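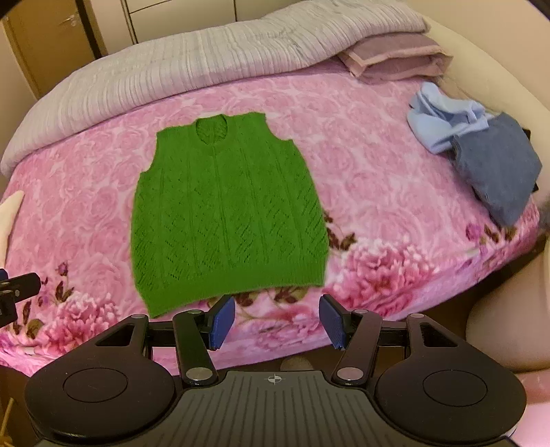 Call for participants: gripper comparison with household textiles

Hulteteck, Tivport
Posted May 13, 2023

Hulteteck is recruiting 29 people to take part in a comparison of hand-held grippers on clothing, towels and bedding. Sessions take place in participants' own homes during June. Participants work with a pair of hand-held grippers, one in each hand, and carry out a fixed list of textile tasks on a bed. Each person completes the list with two sets of finger pads. Payment is £300 for the full programme.

Background

Hela is our two-finger parallel gripper. The hand-held version has the same fingers and linkage as the version fitted to our arms, with a trigger in place of the motor. A camera on the tool records each task from behind the fingers. We use the recordings to compare pad materials and finger shapes, and later to train the arm controller.

The first round used rigid parts and kitchen items, and was run at the Carnegie building on flat tables. The results did not carry over to cloth. Pads that held a plastic lid without trouble took up two layers of a folded sheet when one was wanted, or closed on nothing when the fabric was lying flat. Openwork knits were the worst case: the fingertip caught in the holes of the pattern and pulled the garment out of shape on release. Towelling behaved differently again. A twisted section holds well under a small closing force, but the loops drag against a textured pad when it opens.

A bed is also a harder surface than a table. It gives under the fingers, and the bedspread is often picked up along with the garment. We want this in the data.

What is being compared

Pad set A: textured, medium hardness. This is the current pad on the hand-held tool.
Pad set B: smooth face, softer backing, same outline as set A.

The linkage, trigger travel and camera are the same for both sets. Half of the participants start with A and half with B. Participants will not be told which set we expect to do better on a given item, and the staff member present has been asked not to discuss it.

Tasks

Each session works through the same list. Items come from the participant's own wardrobe and linen where possible.

1. Lay a sleeveless or short-sleeved knitted top flat on the bed, front side up. Pick it up at the hem with both grippers, lift it clear of the bedding and lay it down again.
2. Fold the same top in half lengthways, then across.
3. Pick up a pair of trousers from a crumpled start and straighten the legs.
4. Hold a hand towel or bath towel by opposite ends, one gripper at each, and pull it out until it is level. Release the left end first.
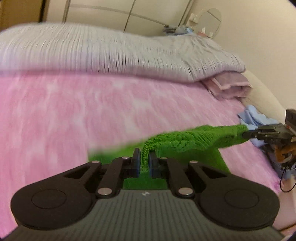

5. Fold the towel in three and move it to the far side of the bed.
6. Take hold of the top layer only of a folded blanket and turn it back.
7. Return all items to a crumpled pile, using the grippers.

A failed grasp is not a fault on the participant's part and is not repeated more than twice. If an item slips, leave it where it lands and carry on from there. Please do not use a bare hand to tidy the fabric between steps; the recording has to be discarded if this happens.

Time required

Three sessions of two hours, on separate days. The first includes instruction and a short practice period with the grippers. The second and third are recorded throughout, with a break at the halfway point. Sessions can be booked for mornings or afternoons. Evening places are limited and will go to applicants who cannot manage the day.

Who can apply

Applicants should:
– be 18 or over and live within the Tivport boundary
– have a single or double bed with clear floor on at least one long side
– be able to stand for 30 minutes at a time and hold a tool in each hand
– have full use of the thumb and first two fingers on both hands

Left-handed applicants are welcome and are under-represented in our earlier data. No experience of robotics is needed. People who took part in the first round may apply again, but should say so on the form, as practice with the trigger affects the timing results.

We cannot accept applicants with a current wrist or shoulder injury. The tools are light, but the wrist is held at an awkward angle for much of task 6.

Recording and privacy

The cameras have a wide field of view. They will record the bed, the bedding and a good part of the room behind it, including furniture and mirrors. Please remove photographs, letters, medicines and anything else you would not want recorded before we arrive. Faces caught in a mirror are blurred before the footage leaves the capture machine. Sound is not recorded.

Participants may ask for a session to be deleted up to 14 days after it takes place. Payment for completed sessions is not affected.

Payment

£100 at the end of each session, by bank transfer within five working days. Anyone who withdraws keeps the payment for sessions already completed.

How to apply

Ask for form 103 at the Carnegie reception desk, or by post from the Hulteteck office in Tivport. Include the length and width of the mattress and a note of any pets in the home. Cat and dog hair builds up on the pads, and we will bring extra sets.

Applications are read by Ama Osei and Nattawut Khunthong. Those selected will be contacted by telephone to arrange a first session. Questions about the equipment should be addressed to Mitiku Kumsa, and questions about consent or data deletion to Beathag Jardine.

Places are filled in order of receipt, subject to the left-handed quota – at present six of the 29.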